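Flernach Etar Rainfall Shower Set, six months in

I put off replacing our shower head for years, and then we redid the upstairs bath last winter and I finally had no excuse. The old one had two settings, weak and off. I wanted something with a handheld sprayer for rinsing the tub (and the dog) and a big overhead for people who like to stand there and think about nothing. The Etar does both, and I am so happy with it that I've been boring everyone I know.

I bought the brushed nickel version from the plumbing counter at Shirima in Brivville for $181. There's a chrome one for less, but our towel bars and the faucet were already nickel and I didn't want to start over. It comes with the overhead, the handheld, a slide bar, the diverter, a hose, thread tape and a bag of screws and anchors.

Putting it in

I'm handy enough to hang a shelf, and that was plenty. The overhead and diverter went onto the existing shower arm in 17 minutes, and most of that was me scraping off the old tape. The slide bar took longer because it needs 2 holes drilled through tile. Go slow, use a proper tile bit, and put painter's tape over the spot first so the bit doesn't skate. The instructions are just drawings, but they're good drawings! Every part has a letter and the letters match the bags.

One warning: measure your shower arm height before you buy. The overhead hangs lower than a regular head, and if you're tall and your arm comes out of the wall at the old standard height, you'll be ducking. Ours was borderline, so I added a short riser and now it's perfect.

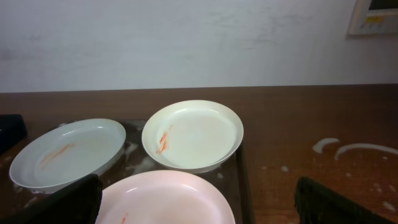
The spray is wonderful. Wide, even, and soft without feeling like somebody is misting a fern over you. Our water pressure upstairs has never been great and I was braced for a dribble, but it covers both shoulders and rinses shampoo out of thick hair with no trouble. The handheld has three patterns. I use the narrow one for the corners of the tub and the grout lines, and the wide one for everything else. I haven't found a use for the pulsing one yet, though my neck may change its mind.

The diverter is my favorite part. It's a big chunky lever you can work with soapy hands and your eyes shut, and there's a middle position that runs both sprays together. You lose some force that way, but on a cold morning I don't care.

Cleaning is easy too. The nozzles are rubbery, so you rub a thumb across them and the mineral crust falls right off. We have hard water and I do this every couple of weeks.

What I'd change

The hose is 37 inches longer than the one it replaced, lovely for the tub, but it does loop down and knock over the shampoo bottles. I moved the bottles. The holder on the slide bar also needed snugging up after the first month, a quarter turn with the little wrench in the bag, and it has stayed put ever since.

I'd buy it again tomorrow, and I'm already eyeing the matching handheld for the downstairs bath.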